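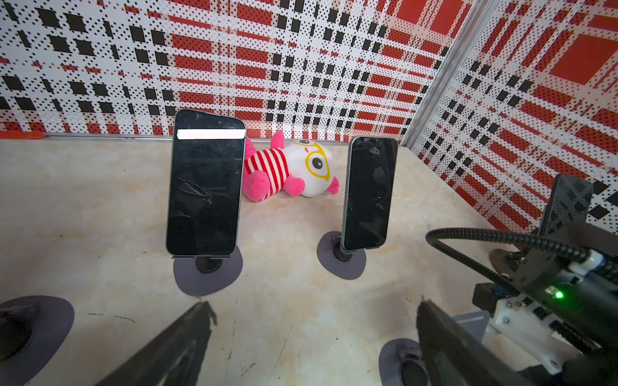

Janaína Meireles
Deputy Recorder of Deeds, Rumalthorpe County
4 Apr 2025

The Recorder's office returned 561 documents unrecorded last year. Most of them were sent in by homeowners acting on their own behalf. This thread covers the most common reasons for return and how to correct them before you mail anything to us.

First, what the office does. We accept documents that affect title to land in the county, check that they meet the recording standards, stamp them, index them, and keep them permanently. We do not draft documents and we do not decide who owns a property.

Recording a deed does not make it valid. A deed with a defect remains a defective deed after it is stamped. If you are unsure whether a document does what you want it to do, please consult an attorney before it reaches our counter.

The largest group of returns last year concerned the legal description. A street address is not a legal description. Neither is the parcel number on your tax bill, although we ask for that as well.

The legal description is the paragraph giving the lot, block and subdivision, or the metes and bounds. Copy it from the last recorded deed, word for word, including abbreviations and punctuation that look wrong to you.

If the description runs to more than one page, attach it as Exhibit A and refer to Exhibit A in the body of the deed. We receive many deeds that refer to an exhibit and arrive without one.

Owners in the Prudwood subdivision should note that the plat was amended. Lots on the east side of the creek carry new lot numbers. Deeds recorded before the amendment show the old ones. Please call the map desk before preparing a new deed for any of these lots.

Names are the second group. The grantor's name must match the name under which title was taken. If you took title as Mary Ann and now sign as M. Ann, the deed should say "also known as" and give both.

If your name has changed through marriage, divorce or court order, state both names in the deed. You do not need to send the marriage certificate. Several arrive each month and we mail them back.

Notary blocks. The county named in the acknowledgment is the county where you signed, even when the land is somewhere else. A deed to a house in Dretbridge signed at a bank in another state should show that other state and county.

The notary's stamp must be fully legible and must not touch any text or signature. We cannot reproduce a stamp that has been placed over a signature, and we will return the page.

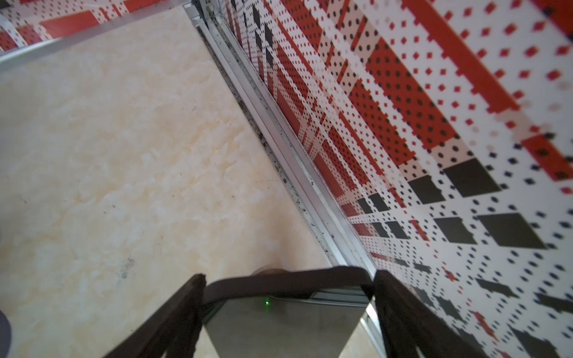
Please also check the commission expiration date. A notary may write it by hand if the stamp does not include it. It may not be left out.

Margins. The first page needs a blank space three inches deep across the top right for the recording stamp. All other margins are one inch. Page numbers in the bottom margin are acceptable. Initials in the margin are not.

Paper is white, letter size, printed on one side. Legal size is accepted with an added fee per page. Please do not staple, tape or bind anything. Please do not use highlighter, which scans as a black bar.

Return address. Every document needs the name and mailing address of the person who should receive the original. Write it in the upper left of page one. A stamped, self-addressed envelope is appreciated and is required if you want the original back by mail.

Fees. One check per document, payable to the Rumalthorpe County Recorder. If you send three deeds and one check for the total, and one of the deeds has an error, all three go back to you.

The transfer tax form is separate from the recording fee and has its own check. It is required even when no tax is due. Gifts between family members, transfers into a living trust and corrections of an earlier deed are often exempt, but the form still has to state which exemption you are claiming.

We are often asked about transfer-on-death deeds. They must be recorded before the owner's death. The office has no authority to accept one afterward, whatever the circumstances, and we know this is painful news for families to receive at the counter.

Processing times. Documents handed in at the counter by 3 p.m. are normally recorded the same day. Mailed documents are recorded within 7 business days of arrival. Returned originals follow within 28 days.

Your place in line is set by the time of recording, not the time of mailing. If timing matters to you, as it does with most purchases and refinances, bring the document in person or use an approved electronic submitter.

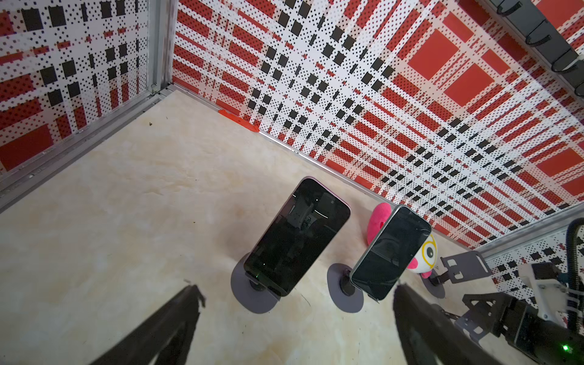
Satisfactions of mortgage are a frequent source of calls. When you pay off a loan, the lender is responsible for recording the satisfaction. Check the index a few months after your last payment. If nothing appears, write to the lender first and keep a copy of the letter.

Where the lender has merged or closed, the state banking department can usually tell you who now holds its records. Our staff can print the chain of assignments for you at the standard copy rate.

A note on mail from private companies. New owners often receive an official-looking letter offering a "certified copy" of their deed for a large fee. These letters do not come from this office. A certified copy from us costs the per-page rate plus the certification charge, and you can order one at the counter or by mail.

The county's free property alert service sends you an email whenever a document is indexed under your name. We registered our 1000th subscriber in January. Enrollment takes a name and an email address. If you have used more than one name, enroll each of them.

An alert does not stop a document from being recorded. It tells you promptly that one has been. If you receive an alert you do not recognize, call us the same day and ask for the fraud line.

Older records. Deed books from before the county moved to microfilm are held at the Dretbridge annex and may be viewed by appointment. Shengli Pan handles these requests. Please send the grantor, grantee and approximate year in advance. The grantor index for the earliest books is incomplete.

Pencils only in the annex reading room. Phones may be used to photograph pages without flash. Bags go in the lockers by the door.

The counter is on the first floor of the county building, with the entrance on the parking lot side while the front steps are being repaired. The elevator is working. The map desk has moved across the hall to the former assessor's room.

Questions on format and fees may be sent to the general office inbox or asked at the counter. Mingxuan Jin and Shafiq Thambiah answer most of them. They cannot give legal advice or tell you which kind of deed to use.

One correction to the earlier post on paper size: the added fee for legal-size paper applies to each sheet in the document, including exhibits. The fee schedule posted at the counter has the current amounts.

The counter will close at noon on the last business day of this month for the index backup. Electronic submissions received after noon that day will carry the next business day's date.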